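Wolden Table Soap, 8 oz. Tin

Last updated: November 20, 2018
Print this page | E-mail to a friend
50 shares | 2 comments

Our Table Soap is a plain, mild soap for wiping down wood and painted furniture, and it's the thing we reach for at home more than anything else we sell. It comes as soft flakes in an 8 ounce tin with a screw lid. Stir a spoonful into a bowl of warm water, give it a minute to dissolve, wring your cloth out well, and off you go. The smell is very light (a little like clean laundry, some people say lemon) and it's gone by the time you've put the bowl away.

We started cooking it in small kettles at our Clitville shop back in 2000, mostly for folks who bought our kitchen chairs and wanted to know what on earth to wash them with. The recipe has changed once, when we took out the pine scent. A few of you still write to us about that, and we do read every letter! 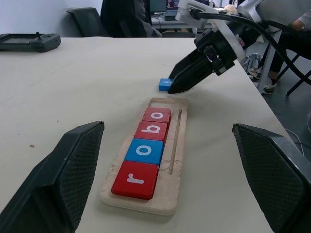

Light wooden tray with a groove along one side.

For bare wood, use less soap than you think and work with the grain. Follow up with a second cloth and clear water, then dry right away with a towel. Oiled wood can feel a bit thirsty after a good wash, so if the surface looks chalky once it's dry, rub in a thin coat of Valov Wood Oil and leave it overnight. Please don't soak anything that has been glued, and go easy on old shellac, which can turn cloudy.

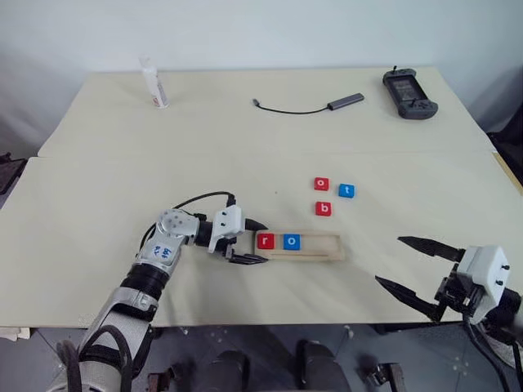
Everyday washing is where a tin really earns its keep, and we'd much sooner you did a quick wipe each evening than a big scrub once a month. Tables pick up fingerprints, jam, pencil marks and heaven knows what else. Take a minute to clear the top first. Letter tiles like the red and blue ones here are easy to sweep onto the floor with a damp cloth, and cords and game controllers should be moved well away from the bowl. If your table has a seam across the middle, run a barely damp cloth along it and dry it with a corner of the towel.
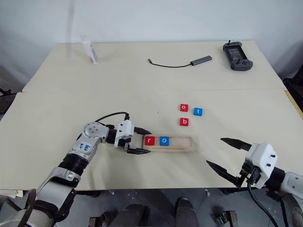

Mansour Home Goods / Furniture Care Department

A tin lasts most households roughly 50 washes. Keep the lid on tight and store it somewhere dry, or the flakes will clump (they still work fine, just break them up with a fork). Not for use on marble, unsealed stone, or screens of any kind. Keep out of reach of small children and pets.

Refill bags and cotton cloths are sold separately. Tins and bags ship from Clitville, and you're always welcome to stop at the counter and pick yours up.

Print this page | E-mail to a friend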